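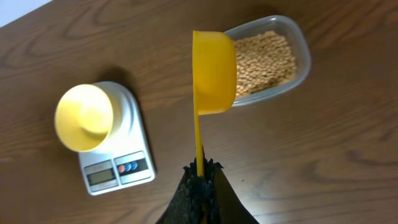

Dry measuring by scoop and scale

Last updated: March

Dry measuring by scoop and scale is a kitchen method for portioning dried pulses, grains and similar goods. A scoop moves the food from a storage container to a digital scale, and the weight shown on the display decides when to stop. The method is used for lentils, soybeans, split peas and rice, and less often for flour, which compresses in the scoop.

Equipment

A kitchen scoop consists of a bowl and a handle. Plastic and stainless steel are the usual materials. Long handles reach the bottom of a deep container without the hand touching the contents; short handles allow the lid to be closed over the scoop. Scoops sold as measures have a stated volume, which applies to a level fill only.

The storage container is normally rectangular, with rounded corners that leave little food behind. Clear walls allow the level to be checked from the side. A gap is left below the rim so that the scoop can enter without pushing seeds over the edge.

Domestic digital scales commonly read in steps of one gram. The tare function sets the display to zero with an empty bowl in place.

Volume and weight

The weight of a level scoop depends on seed size, shape and moisture. Small lentils pack more closely than large beans. In a household trial by Matvii Zinchenko, 800 g of dried lentils was portioned with the same scoop on two occasions. The first took six level scoops and a part scoop, the second seven. Eliseo Ibarra, in the handbook Nesine, attributes such differences to levelling and recommends weighing whenever a recipe gives grams.

Care

Scoops are washed and fully dried before being returned to a container. Damp seeds clump and may spoil.

See also: Kitchen scale; Pulse (legume); Tare weight

6 comments · 7 shares

Contact · © Jevivico · Back to top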